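十一月就听说Skurnar那边的妇女互助中心要办开放日，一直拖到2024年1月27日才成行。早上出门冷得要命，我在车站啃了半个饭团，差点坐反方向的车，到的时候已经快十点了。

中心在一栋旧纺织厂的二楼，楼梯又窄又陡，推婴儿车的妈妈们得互相搭把手。一进门先签到，本子上我是第194个，后面还排着一长串人。发了一张贴纸让写名字，我的字太丑，贴在围巾底下藏起来了（哈哈）。

上午是同工同酬的讲座，主讲的是从Condport过来的一位工会大姐，嗓门大，不用话筒。她讲自己年轻时在包装线上干活，同样的班，工资条上每个月比男同事少300块，问了主管，主管说“人家要养家”。全场都笑了，笑完又都不吭声。她说那时候她一个人养两个孩子。后来她们车间的女工凑在一起，把工资条一张一张贴在食堂墙上，贴了2天，厂里才肯坐下来谈。我在下面记笔记记得手酸，旁边的阿姨还凑过来抄我的。

中间休息，大家都往茶水那边挤，我也去晃了一圈。

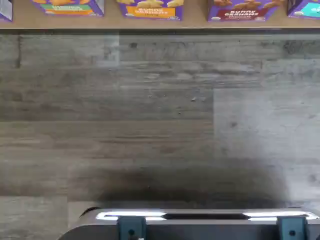
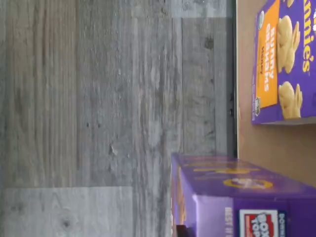 茶歇完了去看展览，这部分我最喜欢！走廊两边挂的都是历年游行的标语和横幅，有的是床单改的，边上还留着松紧带。有一条写着“托儿所不是恩赐”，红漆流得一道一道的，看得出写的人很急。展签写得太小了，还贴得很低，我蹲着看了半天，起来腿都麻了，这个真的要提个意见。另外展厅的灯一闪一闪，拍照拍得我眼花。

下午分组，我选了夜间公交那一组。Vutico是这边的一个居民小组，专门盯着夜班车和路灯的事，去年收了900份问卷，问女工下夜班怎么回家。结果念出来挺沉的：好多人宁可在更衣室坐到天亮，也不走Morris桥下面那段路。我以前夜里也走过那段，路灯坏了一排，手里攥着钥匙，一路小跑。组里一位做保洁的姐姐说，她和同事约好了，先下班的站在桥头等，等齐了再一起过，冬天也这么等。

讨论到后面有点乱，一拨人主张先要路灯，一拨人主张先要加班车，谁也说服不了谁，主持人敲了好几次杯子。我自己偏加班车那边，灯修好了还会坏嘛。最后决定两样都写进请愿信，三月游行的时候一起递上去。我签了名，还领了个任务，帮忙把信里的错别字改一遍（大概是看我笔记记得勤快）。

对了，托管区办得比我想的好，孩子们在里屋画横幅，画了好多长翅膀的公交车。带孩子来的朋友可以放心，不过最好早点到，位子有限，下午就有两家没排上。

想去看展览的，横幅还会再挂一阵，周末也开门，不收门票。从Skurnar车站北口出来一直走，过了菜市场左转，别学我右转，右转是个停车场。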